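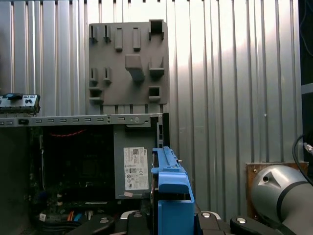
Panneau gris à crochets moulés, sur tôle nervurée.

Ranger l'atelier sans y laisser ses week-ends
par Marlene Bouchard

Il y a deux sortes de bricoleurs : ceux qui savent où est leur pince multiprise et ceux qui en possèdent quatre. J'ai longtemps appartenu à la seconde catégorie, avec une légère avance sur mes concurrents. Voici ce que j'ai retenu de plusieurs hivers passés à chercher des choses que j'avais rangées « à un endroit logique ».

Vider d'abord, acheter ensuite
La tentation est grande de filer au magasin et d'en revenir avec 12 boîtes assorties. On rentre, on les empile, et l'on a désormais un atelier en désordre qui contient 12 boîtes. Sortez tout, y compris ce qui vit derrière le chauffe-eau, et faites des tas par usage : serrer, couper, mesurer, peindre, coller. Il restera un tas « mystères ». Donnez-lui jusqu'en février, puis soyez impitoyable.

Au mur, ce qui sert chaque semaine
Un outil suspendu se retrouve d'un coup d'œil, un outil dans un tiroir se retrouve sous trois autres. Gardez le mur pour le marteau, les tournevis courants, le mètre, l'équerre et la scie que vous aimez vraiment. La ponceuse qui sort une fois l'an peut bien faire l'effort d'attendre dans un placard.

Posez le panneau à hauteur d'épaule, les outils lourds en bas. Mon beau-frère avait fait l'inverse et soutient encore que la masse est tombée « de fatigue ».

Avant de percer quoi que ce soit, couchez le panneau sur l'établi et disposez les outils dessus. Laissez de quoi passer la main entre deux manches. Un mur rempli au millimètre est superbe en photo, mais on y décroche trois clés pour en prendre une.

Fixer sur de la tôle
Garages et abris en tôle nervurée posent un petit problème : les chevilles du salon n'y servent à rien. Deux solutions marchent chez moi. La première consiste à visser deux tasseaux horizontaux dans l'ossature, puis le panneau dans les tasseaux. La seconde, pour les charges légères, passe par des vis autoperceuses à rondelle d'étanchéité, plantées sur le sommet des nervures -- jamais dans le creux, là où l'eau s'écoule quand la paroi donne sur l'extérieur. Vérifiez aussi ce qui court derrière. Une gaine électrique se fâche vite.

Les aimants tiennent très bien sur l'acier et pas du tout sur l'aluminium. Essayez avec celui du frigo avant d'en commander une poignée. Je ne dirai pas combien j'en ai en réserve.

La visserie, ce puits sans fond
Le bocal à vis est une institution familiale. On y verse tout depuis deux générations et l'on n'en retire jamais rien d'utile. Le mien contenait, à vue de nez, 2,000 pièces, dont 1,000 crochets à rideaux. Triez par longueur plus que par diamètre, car c'est la longueur qu'on cherche d'ordinaire. Collez un exemplaire de chaque vis sur le couvercle avec un point de colle chaude : plus lisible que n'importe quelle étiquette, surtout la mienne, rédigée au feutre sur du carton gras.

Pour les restes de montage en kit, un sachet congélation au nom du meuble, et la clé Allen dedans. Le jour où l'armoire penche, vous me remercierez.

Contre la rouille
Un chiffon à peine huilé, passé sur les lames et les mâchoires avant l'hiver, suffit dans la plupart des cas. Pour les outils déjà piqués, une nuit dans le vinaigre blanc, un coup de brosse, un rinçage au bicarbonate, puis séchage immédiat et huile. N'y plongez pas les manches en bois, ni la paire de ciseaux de couture que vous aviez empruntée sans le dire.

Quelques morceaux de craie au fond de la caisse absorbent un peu d'humidité. Changez-les quand vous y pensez, c'est-à-dire trop tard, comme tout le monde.

Les pots de peinture
Tracez un trait au feutre sur le côté, au niveau de ce qui reste, avec la pièce et l'année. « Blanc » n'est pas une information : j'en ai compté assez pour savoir qu'aucun ne correspond au couloir. Refermez au maillet en caoutchouc avec une cale de bois, et nettoyez la gorge du couvercle avant. Si le pot s'ouvre sur une peau épaisse et une odeur de marécage, direction la déchetterie.

Le quart d'heure du vendredi
Le rangement tient si l'on y revient un peu. Je m'accorde un quart d'heure en fin de semaine : les outils retournent à leur crochet, l'établi reçoit un coup de balayette, les embouts égarés sortent de mes poches. C'est d'ailleurs là, plutôt que dans la machine à laver, qu'il vaut mieux les chercher.

La prochaine fois, on parlera des rallonges électriques et de la façon de les enrouler sans se brouiller avec son conjoint.

Mis en ligne le 2021-11-12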